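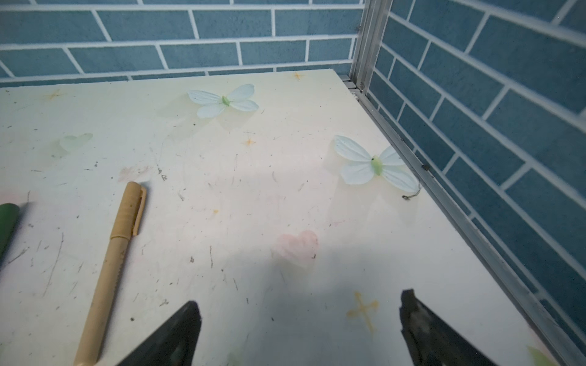

Tarkum Bench Rules, second edition: a review

Price paid: $100 for the binder, wall cards and log pads
Used for: eight weeks, on a tabletop cell with two small arms
Bought from: Jomska, by mail

Most safety paperwork for robots is written for machines that could break your leg. If you run small arms on a table, you either borrow from those documents and ignore most of what they say, or you write your own page of rules and tape it to the wall. We had the taped page for years. It was last changed when we still had the old Fotaler arms, and half of it dealt with a gripper we don't own anymore.

The Tarkum set is meant to replace that page. You get a ring binder with 14 rules in it, each with a page or two of explanation, a stack of stiff cards that carry the short version of each rule, and pads of tear-off sheets for the start and end of a session. The author is given only as Diekmann. The binder isn't a formal standard and says so on its first page. If your site has to meet one, you still have to meet it, and nothing in this box will do that for you.

What the rules cover

They fall into a few groups: getting the table ready, looking after the arms, handling objects, cameras, and record keeping. I expected the arm section to be the longest. The table section is longer, and after two months with the set I think that was the right call. Very few of our lost sessions had anything to do with a motor. Most came from something on or near the table being different from the day before.

Rule 2 is the one I would hand to any new person even if they never read the others. It asks you to decide, in writing, what belongs inside the reach of the arms for this task, and to treat everything else as something to be moved or signed for. The sheet has a column for each. Kulap Sangkhawat, who runs most of our morning sessions, filled it in as printed for a week and then started drawing a small map on the back. The map was better and we all do it now. I'd like to see a blank map on the sheet in the next edition.

The rule also treats the front rail and the panel below it as part of the work area. We had never done that. Our habit was to think of the table as the place that mattered and the strip in front of it as a shelf.
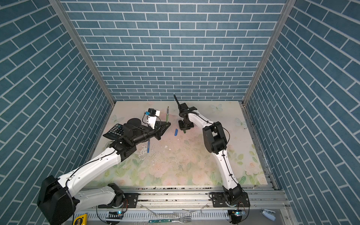
Once you read the rule that way, the shelf has to go on the sheet as well. A tape measure or a fork next to a circuit strip is an entry, with a name beside it, and whoever signs has to say whether it stays. Filling in that part takes a minute or so. It is a dull minute, and I'd keep it.

Rule 5 covers cables along moving links. It wants you to walk each arm by hand through its full reach before the first run and watch the cable at every joint. The instructions are clear and the drawings are good. My complaint is that the rule assumes you can move the arms freely with the power off. Some arms can't be moved that way, and the binder offers no other method. We wrote our own line into the margin.

Rule 6, on two arms sharing one table, is thin. It says to mark a middle zone and let only one arm into it at a time unless the task calls for both. Fine, but most of our tasks call for both. I wanted advice on who stops which arm when there are two operators, and what words they use. Anong Khamphan wrote to Jomska about this in July and got a polite answer saying it would be passed on.

Objects and surfaces

The section on objects is the most practical part of the binder. Rule 9 says every object used in recorded work should be looked at up close, from the height the wrist camera sees it, before the session starts and again at the end. Up to then we had been checking things from a chair, at arm's length, which tells you that an object is there and very little else.

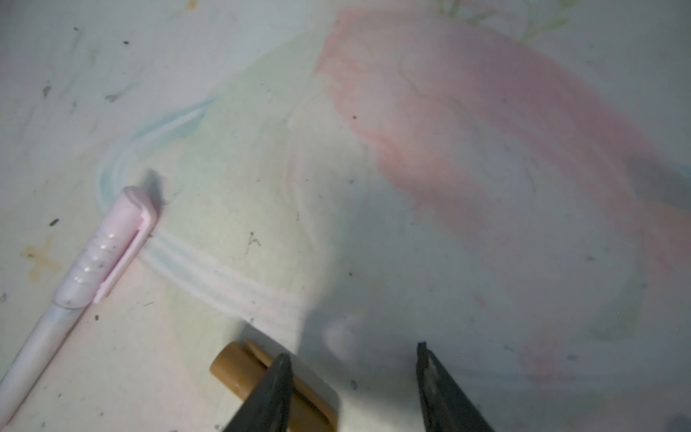

Cleaning is where I have changed my mind most. I used to say a bit of grime did no harm as long as the arms could still pick things up. Diekmann's argument is about records: if you clean on some days and leave things on others, anyone who uses the recordings later has no way of knowing which days were which. So the rule lets you choose how clean the bench will be, but you have to write it down and stick to it. On our sheet we now put it in plain words, the way you'd tell a coworker. "Pink pen, grayish smudges on the cap, left as is. Dark specks on the surface, left as is." Those two lines describe the bench well enough that the next person can match it or decide to wipe everything and start a new entry.

The same section has a page on patterned surfaces. It doesn't forbid them. It asks you to note which printed shapes could be taken for real objects, and to put at least one real object of the same type near a printed one during the camera check. That is good advice for anyone working with flat decorations and loose ones together. We had mixed up a print and a real piece on the monitor more than once.

Record keeping

The pads are good quality and take pencil well. Each sheet has space for the task, the operator, the surface, the objects and any stops. There is no space for which camera views were checked, an odd omission given how much the text says about cameras. We write it under "other."

The paper does pile up. We have close to 3,000 recordings in the current set, and finding the sheet for one of them means knowing the day and then leafing through a box. A digital version would help, and Jomska doesn't sell one. Kulap photographs each sheet at the end of the day, and so far that has been enough.

The wall cards are the weak part of the box. The type is too small to read from where an operator sits, and the glossy coating catches the overhead light. We put up the cards for rules 2 and 9 and left the rest in the binder.

Who should buy it

If you work alone with one arm, $100 is a lot, and you could get most of the benefit by writing down what belongs on your table and checking it before you start. For a group where different people run the same bench, I think it is worth the money. Handing over between operators has become easier, and we argue less about what counts as ready.

I'd buy the refill pads again. I would skip the cards if they were sold separately, but at the moment they aren't.

Four out of five. The two-arm rule costs it the last one.

Reviewed 2019-09-13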